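Search articles, topics and authors

Soft Fruit, Thin Glass: Two Grippers on the Drinks Bench

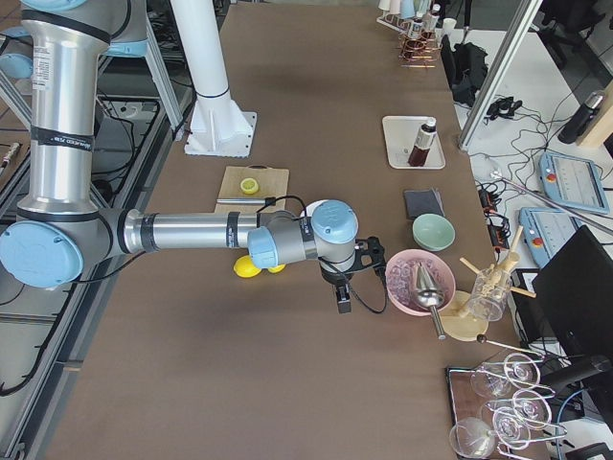 Most gripper comparisons are run on machined blocks. The results are repeatable and say little about how a gripper will behave in a kitchen or behind a bar, where the parts are irregular, slippery or easily broken. For this trial we asked integrator Skalitz for bench time and worked through a drinks station one object at a time: lemons, a jigger, a capped bottle, a glass jar and stemmed wine glasses.

Two grippers were compared. The Vitora is a parallel-jaw electric unit with an angular open frame and short fingers. The Miranda is an adaptive design with longer, jointed fingers that wrap around the part. Both were run from the same Rirau controller, with the same payload settings re-entered after each change of tool. Each gripper made 100 attempts per object. An attempt counted as a success if the object was lifted, carried to the far side of the table and released upright or, in the case of fruit, released without rolling off its target.

Lemons

Whole lemons favoured the Miranda. Its fingers closed below the widest part of the fruit and the grip tolerated a poor approach angle. The Vitora needed its jaws centred to within 2 mm, and most of its failures were fruit squeezed out sideways at closure. Reducing the closing speed recovered part of the difference. Reducing the force did not.

Cut halves were a separate problem. With the cut face up, either gripper can take hold of the rind, but the half deforms and the centre of the grasp shifts. We stopped recording halves as a scored object and kept them for force tuning.

The jigger

A jigger standing in a bowl of loose contents leans at a different angle every time. Here the short fingers were an advantage. The Vitora could reach the handle without touching the rim of the bowl, while the Miranda fouled the rim in 23 attempts. Operators considering the longer fingers should allow for the clearance around the object as well as the object itself.

Wine glasses

Glasses stored upside down in a wire rack have to be taken by the stem or the base. Both grippers managed it with fresh pads. After 47 cycles the Vitora's pads had picked up enough citrus oil to let a stem rotate in the jaws, and the glass arrived tilted. Wiping the pads restored the grip. The Miranda showed the same behaviour later and less abruptly. We would put a cleaning step in the program for either unit.

Cabling

The tool cable deserves more attention than it usually gets. If the loop from wrist to gripper is too short, it pulls on the connector at the limits of wrist rotation. If it is too long, it sweeps the table and knocks over light objects. Kittipong Mahawong, who programmed the trial at Skalitz, set the loop with the wrist at full rotation and then taught every approach so that the slack stayed on the side away from the glassware. Changing grippers meant setting it again, a job of about 2 minutes.

Controller

The Rirau unit reports motor current at the fingers but does not estimate grip force. For glass, that is a limitation. Mahawong's method was to record the current at first contact for each object and use it as the threshold for stopping the close. The values did not carry over between grippers and had to be recorded again for each.

Which to buy

For a station handling mostly fruit and bottles, the Miranda needs less programming. For tools with narrow handles, or a crowded table, the Vitora is the better fit and the cheaper one to maintain, as its pads come off with a single screw. A longer trial with wet glassware is planned for June.

Contact the editors | Copyright 2021, all rights reserved | Back to top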